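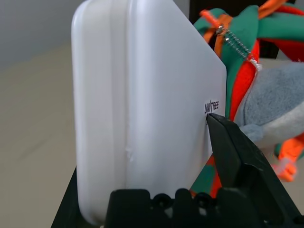 Sharpening at the kitchen sink: which stones, and in what order

I have used the same 11 cm paring knife most days since I moved to Toltton, and for much of that time it was blunt. I owned a pull-through sharpener. It takes off a lot of metal and leaves a ragged edge that folds over within a week. In March I replaced it with two water stones and have kept notes.

The coarser stone is 2000 grit and the finer one 3000. On paper the gap is small. Agata Palumbo, who taught me to sharpen, would start lower, and for a chipped blade she is right. For an edge that is merely tired, 2000 is coarse enough.

Soaking. The 2000 stone goes in water until the bubbles stop. The 3000 is a splash-and-go type and must not be left in the bowl. I left my first one in overnight and it cracked along one corner.

Angle. I hold the spine at the height of two stacked coins and do not measure further. Consistency matters more than the figure. Colour the bevel with a marker pen, take three light strokes, and look at where the ink has gone. If it remains at the very edge, raise the spine slightly.

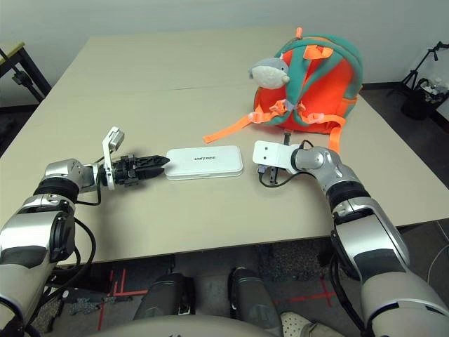
Pressure should be light on the return stroke. I do 60 strokes a side on the coarser stone, checking for a burr with the thumb, drawn away from the edge and never along it. If the burr is missing at the heel, work the heel alone until it appears. On the finer stone I halve the count and change sides more often.

Flattening. Both stones dish in the middle. Draw a pencil grid across the face and rub it on a flattening plate until the lines have gone. I do this every third session. Sânziana Oprea does it every time and gets through stones faster, but her edges are straighter than mine.

I have not tried a leather strop yet. The bread knife is serrated and stays as it is.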